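How Do You Choose a Hand for a Robot?

Look at your own hand for a moment. Waggle the fingers. Touch your thumb to your little finger. Scratch your nose, if it needs it.

You did all of that without reading any instructions. A robot can't. Everything your hand does for nothing, a person has to design, build, wire up and test, and then test again after lunch when it has stopped working.

So when people build a robot, one of the first big questions is what to put on the end of its arm. There are plenty of choices, and people argue about them a great deal. At the Flusell workshop we try out different ones and compare them, and this page is about how we do it.

What's a gripper?

A gripper is the part of a robot that takes hold of things. Some look like hands. Most don't. Here are the main sorts you might meet.

The pincher. Two flat fingers that open and close, like kitchen tongs. It is simple, strong and dull, and it picks up boxes all day long without complaining. A lot of factory robots have a pincher, and they are perfectly happy with it, or would be if they were ever happy.

The sucker. A rubber cup with a pump behind it. The pump pulls the air out, and the cup sticks to whatever it's pressed against. Suckers are wonderful with smooth, flat things like sheets of glass. Give one a woolly jumper and it will just breathe in noisily, because air leaks through all the little holes in the wool.

The squashy one. Soft rubber fingers that puff up and curl when you pump air into them. They are kind to strawberries. They are hopeless with hammers.

The hand. Fingers, a thumb, joints, the lot. It can do more kinds of jobs than any of the others, and it can also go wrong in more kinds of ways.

Which is best?

This is what everybody asks, and the answer is a bit annoying: best at what?

A spoon is better than a fork for soup. A fork is better than a spoon for spaghetti (unless you are very patient). Grippers are the same. If you only ever want your robot to lift cardboard boxes, giving it a full set of fingers is like wearing football boots to bed. It can be done, but you've spent a lot of money and the sheets are ruined.

Homes are harder than factories, though. A factory robot may see the same box thousands of times. A robot in a home meets socks, mugs, door handles, spectacles, half a biscuit and the cat. That's why people who want robots to help in homes keep coming back to hands.

Making it a fair test

Suppose you want to know which of two grippers is better at picking up a tennis ball. You let the first one try once, and it drops the ball. You let the second one try once, and it manages. Is the second one better?

Maybe. Or maybe it was lucky. Drop a slice of toast once and it might land butter side up, but you wouldn't want to bet your carpet on it.

To be fair, you have to do three things, and all of them are slightly boring.

First, do it lots of times. We give each gripper 40 tries at every object. By try number 30 most people in the room would rather be doing something else, but the numbers are much more trustworthy.

Second, change only one thing at a time. If you swap the gripper, you keep the same arm, the same object and the same starting place. If you swap the gripper and the arm as well, and things get better, you won't know which one to thank.

Third, write down the failures. All of them, even the silly ones. Our notebook has an entry that says only "threw it", and it was a very useful entry.

You might have done a fair test at school with paper planes or melting ice cubes. It's the same idea, with more cables.

The contestants

In April we compared three grippers. The first was a two-fingered pincher called the Noltico, which opens as wide as a mug and shuts with a clack. The second was a soft one, the Funent, which sighs every time it lets go. The third was the Lương, a proper hand. 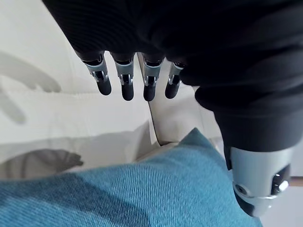
Soft furnishings are where a test gets interesting, and they were the last part of ours. A wooden block has the good manners to stay the same shape when you touch it. Cushions squash, slide and bulge out somewhere else, so the robot's idea of where the edge is can be wrong the moment it makes contact. Fingers of different lengths may help with that, since they needn't all arrive together: look along the row of black fingertips over the blue cushion and you'll see the middle two reach farthest down, much as yours do. Try it at home. Hold your hand out flat, then curl your fingers round a pillow and feel which ones touch first. The silver parts above the fingertips are the joints, where the bending is done, and they are also where crumbs like to get in if you're careless with your sandwiches.

Eyes near the hand

A gripper is not much use if the robot doesn't know where it is. People put cameras in different places to help, and those need comparing too.

One place is up high, looking down at everything. This gives the robot a good view of the whole room. The trouble comes when the arm reaches out and gets in the way. Try reading a book with your own elbow across the page.

Another place is on the wrist, close behind the fingers. A camera there goes wherever the hand goes, so it's always near the action. The trouble now is that the hand fills up most of the view, and the robot can lose track of what the rest of the room is doing.

Lots of robots use both. The high camera finds the cushion, and the wrist camera helps with the last little bit. You do something similar when you look across the kitchen for the biscuit tin and then look closely to choose the biscuit.

Shadows cause bother as well. When a hand comes between a lamp and a pale sofa, its shadow falls on the cloth. You know straight away that a shadow isn't a thing. A computer has to learn it, and until it has, it may try very hard to pick one up. We watched a pincher do this for quite a long time. It was sad and also very funny.

And the brain?

The controller is the part that decides how the gripper moves. It could be a list of exact instructions: go down, close, go up. That works nicely if the object is always in the same spot. Move the object a thumb's width to the left and the robot will carefully pick up nothing, lift it into the air and put it down again with great pride.

Another sort of controller learns from being shown. A person steers the robot through the job, over and over, and the computer looks for the pattern. One of ours had 3108 goes to learn from, and it still had trouble with pillowcases. So do most grown-ups.

So who won?

On boxes, the Noltico won easily. It was quick, and it hardly ever dropped one.

On fruit, the Funent was the best. It bruised nothing, although it did refuse a pineapple.

On the mixed basket, which had a bit of everything in it, the Lương came out on top. It was the slowest of the three by a long way, and it needed a screw tightened twice. On cushions the hand and the soft gripper were so close that we're not calling it, and we'll be running that part again with more than 200 tries before anybody is allowed to boast.

Try it yourself

You don't need a robot for this. You need a pair of kitchen tongs, a thick oven glove, a friend and a few things from round the house. A sponge, a coin, a sock, a pencil and a cushion will do nicely. Don't use anything sharp or anything your family is fond of.

Pick up each thing ten times with the tongs. Then do it ten times with the oven glove on. Let your friend keep the score, and no arguing with the scorekeeper.

Then have another go with one eye shut. It's harder than you'd think, because two eyes help you judge how far away things are.

If you want to make it really difficult, shut both eyes and let your friend steer you by talking. Your friend is now the controller. Be polite about it, as you'll be swapping over in a minute.

Words to know

Gripper: the part of a robot that takes hold of things.
Joint: a place where something bends, like your knuckle.
Controller: the part that tells the robot how to move.
Fair test: a test where you change one thing and keep everything else the same.

More from the Flusell workshop
Why do robots fall over?
How does a motor know when to stop?
Can a robot feel a tickle?
What's inside a remote control?
Five things to make with a cardboard tube

Page last checked 21st May | Contact us | © Flusell | Back to top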